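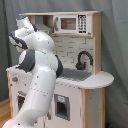 Teaching the Arm by Hand: Your Questions Answered
Mirkodness open lab, Jovthorpe
Last updated 2 November 2019

We get a lot of mail about our teaching sessions (thank you, we do read every bit of it!), and the same questions come up so often that I've gathered them here. If yours isn't on the list, write to us anyway.

Do I need to know how to program?
Not at all. You'll be moving the arm yourself, either by taking hold of it and guiding it along or by steering it from the remote station, and the computer writes down the path while you do. Some of our best teachers have been people who bake a lot, or play an instrument, and had never been near a robot before they came to see us.

Why a play kitchen?
Because everybody already knows what to do in a kitchen! If I ask you to put the pot in the sink or open the microwave, you don't need a manual, and you can give all your attention to the arm. A toy kitchen is also small enough for the arm to get to most of it from one spot, and a bumped cabinet door is no great sorrow to anyone.

What's the difference between guiding by hand and remote control?
When you guide by hand, the motors go soft and you lead the arm along, a bit like helping a child hold a crayon. It's lovely for slow, close work such as nudging a faucet. With remote control you sit at the Uvungate desk with a handheld controller and the arm follows your hand from across the room. Most people find that one harder for the first 5 minutes or so and then don't want to give it back.
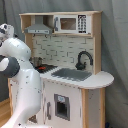 How many times do I have to repeat a task?
More than you'd think, I'm afraid. A single task usually wants 100 good demonstrations before we try training on it, and our pot-to-sink set has grown to 240, but that's shared among everyone who comes in. One visitor normally does eight or so in a sitting, with a break for tea whenever you like.

Should every try be exactly the same?
Please, no. Start the pot in a different place, come at the handle from the other side, go a little slower. If you wobble and then fix it, leave that in — a robot that has only ever seen perfect runs gets lost the moment something slips.

What if I make a real mess of one?
Press the red key on the desk and say "scrap." That run gets thrown out and you start over. Decha Nakpan, who looks after the recordings, would much rather lose a run than puzzle over it in June.

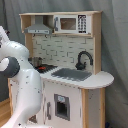

Is it safe to stand close?
Yes, once you've had the short safety talk. The arm moves slowly during sessions and stops if it meets resistance. We do ask that you tie back long hair, leave scarves and dangly bracelets on the hooks, and keep your head out of the space between the arm and the cabinet.

Can I bring my kids?
Children of 8 and up are welcome with a grown-up. Younger ones tend to want the kitchen for themselves, and I can't say I blame them.

Where do I park?
Use the Long Street side and ring the lower bell. The upper one hasn't worked since June.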